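Accueil - Enquêtes - Sciences - Ateliers - Abonnement

Temps de lecture : 6 minutes

Les gestes ordinaires qui manquent aux robots

Le matin, Xóchitl Barrera ouvre un tableau où chaque ligne correspond à un enregistrement. La colonne de gauche donne le lieu, celle du milieu la tâche, celle de droite le motif de rejet quand il y en a un. Ce jour-là, la colonne de droite est bien remplie. « Mains hors champ », « objet déjà rangé au départ », « deux tâches dans le même fichier ». Elle relit tout, coche, écarte, renvoie parfois une consigne au participant.

Elle coordonne la collecte pour Jisden, un projet lancé en février par Centhorpe, une société qui développe des logiciels de manipulation pour robots domestiques. Le but tient en peu de mots : réunir assez d'exemples de mains humaines au travail dans de vrais logements pour qu'un système apprenne à saisir, retourner, plier et poser des objets courants. À la fin de l'été, la base comptait 979 enregistrements retenus.

Les participants sont au nombre de 30. Ils travaillent chez eux, avec leurs propres affaires, et reçoivent chaque semaine une liste de tâches. Certaines sont précises, comme fermer un bocal ou enfiler une taie d'oreiller. D'autres laissent beaucoup de liberté : « manipuler un petit objet souple à deux mains au-dessus d'un lit ». Les séances durent 16 minutes au plus. Au-delà, selon Barrera, les gens se fatiguent et se mettent à simplifier leurs mouvements.

« Au début, tout le monde joue, raconte-t-elle. On présente l'objet bien droit, on ralentit, on fait une démonstration. Un robot entraîné là-dessus saura imiter quelqu'un qui fait une démonstration. Je préfère une personne qui pense à autre chose. »

Les objets souples occupent une place à part dans le projet. Une tasse garde sa forme quand on la prend. Une pochette se creuse sous les pouces, glisse entre les doigts, cache une partie d'elle-même. Les logiciels qui repèrent les contours s'y trompent souvent, surtout quand l'objet est sombre et que les mains en couvrent la moitié. Les deux mains, elles, se répartissent le travail sans qu'on y pense : pouces devant, doigts repliés derrière.

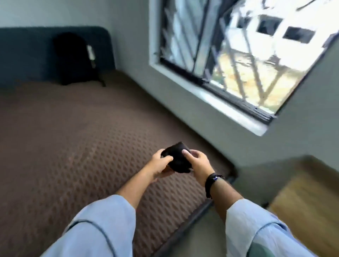 Un petit objet noir tenu à deux mains au-dessus d'un matelas à motifs, l'une des tâches « objets souples » du projet Jisden.

La prise à deux mains a d'ailleurs obligé l'équipe à revoir son annotation. Dans la première version du guide, chaque main était décrite séparément, avec un début et une fin de contact. On perdait ainsi le moment où l'une tient pendant que l'autre ajuste. Le guide actuel distingue 6 rôles, parmi lesquels « soutien », « pince » et « attente ». Les annotateurs travaillent à Nultberg, dans un bureau loué au-dessus d'une imprimerie, et passent les séquences deux fois : une première à vitesse normale, une seconde presque image par image.

Le décor compte aussi. Les premiers essais de Centhorpe avaient été faits en laboratoire, sur une table blanche, sous un éclairage constant. Le système s'en sortait bien sur la même table. Dans une chambre, avec un textile à motifs et une fenêtre en plein soleil, il perdait l'objet. Barrera demande donc de ne rien préparer : ni lit refait, ni rideau tiré, ni sac déplacé.

Reste la question de la vie privée. Les visages, les écrans et les courriers sont floutés avant l'annotation, et chaque participant peut faire retirer une séance sans donner de raison. Somogyi, le cabinet chargé de vérifier ces procédures, a demandé que les vues par les fenêtres soient examinées à part. Cela a pris du retard - l'outil de floutage confondait les façades et les meubles clairs - et une partie des fichiers attend encore.

La rémunération se fait à la séance acceptée. C'est le point le plus discuté entre participants, car un rejet pour mauvais cadrage n'est pas payé. Barrera a obtenu qu'une séance rejetée puisse être refaite une fois dans la semaine. Elle voudrait aller plus loin et payer le temps passé, quel que soit le résultat. Centhorpe n'a pas encore répondu.

La prochaine liste de tâches porte sur les fermetures : boutons-pression, lacets, cordons, glissières.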